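I had been licensed for 10 weeks when Nestgate handed me the house on Allis Street, which three agents before me had already given back. Great bones, said the file. I've since learned that when a file says that, you should bring a flashlight and a sandwich.

The first open house ran from noon to four in August, and I baked cookies in the oven so the place would smell like somebody loved it. The oven, bless it, smelled like every fish stick it had ever met. So I opened all the windows, and in came the neighbor's leaf blower, and then a couple in matching visors who wanted to know if the stairs had always leaned. I said they had character. The woman wrote that down!

By two o'clock I'd had one offer, from a man who wanted to buy the porch swing and nothing else.

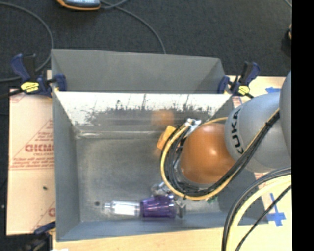 So why would anyone hang on to a listing like that? The commission was going to pay my rent through the winter, and I had already told my mother I was good at this.

I came back that evening to lock up and found the back door open and an old lady sitting on the kitchen counter, swinging her feet. She said she'd grown up there, back when the street was called Amundsen and the yard ran all the way down to the creek. She wanted to know if the pantry still stuck. I told her it did, and she hopped down, kicked it low on the left side, and it popped open like a toaster.

We walked through the whole place like that, her kicking and jiggling things and me scribbling as fast as I could. The upstairs window needed a spoon. The bathroom light wanted you to ask twice (I thought she was kidding, and then I tried it).

At the front door she asked what they wanted for it, and I told her, and she laughed so hard she had to hold the railing. Then she offered 3000 dollars under asking and asked if I had a pen.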